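Home | Reviews | Workshop | Kits | About

Review: the Etley hand gripper kit, after one spring and summer on my bench

22 August 2024 – by Yolotzin Varela

14 comments | 80 shares
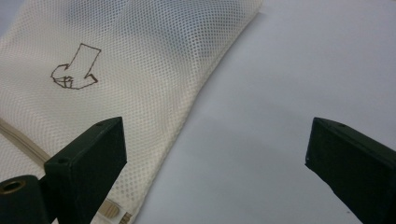 The two fingers open over my table, with the mesh bag on the left.

I bought the Etley kit in March, when I decided that my arm project needed a better hand. The arm itself is called Jada and lives in the shared workshop on a shelf. It moves well enough, but it had only a simple claw from an old toy and it could not hold anything soft. The Etley is a two-finger gripper that you can first use by hand, with a handle and a camera, and later put on an arm. For a person who learns alone in the evenings, this order of work is very good. You understand with your own wrist what the arm will have to do.

Assembly

The kit comes with printed parts, screws and a small bag of brass inserts. The inserts you must put in by yourself with a soldering iron. I had never done it before. I damaged one hole because I pushed too fast, and Rutilio Serrano, who has the bench next to mine, showed me how to let the heat do the work. After this the others went in straight.

The manual is the weak side. It was translated, I think, by someone who did not build the kit. Step 5 asks for a screw which appears in the parts list under a different name. I lost one evening there. If you buy it, lay out all the screws by length before you begin and trust the drawings more than the text.

The fingers

They are thick black blocks, and I like that they are plain. You can screw your own pads on them. They open wide, much wider than my old claw, and for bags this matters more than force. The surface is quite smooth, so on fabric I recommend to add a pad. I tried the soft ones from Distetent and they are fine, only the glue on the back is weak and I changed it for my own.

The work with mesh bags

My goal for Jada is to sort laundry bags and close them. It sounds like a small job. Netting is difficult for a gripper – it folds, it slides, and the camera has trouble to see where the bag ends when the table is also pale. I drew an arrow on the mesh with a brown marker. The line came out wobbly on the netting but it is enough for me when I look at the recordings later.

With the Etley I can take the edge of a bag in most attempts if I come from the side and keep the fingers low. The closure is harder. The tab is small, and the thick tips arrive there like two boots. For zippers I would wish a second pair of thin fingers, and at this price they could be in the box. I have written to the shop, Bautista, and they answered politely that they will pass it on.

Small complaints

The handle is made for a bigger hand than mine. After one hour I feel it in the thumb. The cable comes out on the side where I would like to rest my wrist. Black plastic also shows all the dust of the workshop, so I wipe it often.

Would I buy it again?

Yes, for soft things and for learning. If you need to pick up coins or pull zippers all day, look for another one. I am printing narrow tips now and I will add the measurements in the comments when they fit.

2,162 views | Share | Print

Older: Choosing a soldering iron | Newer: Clamps for small tables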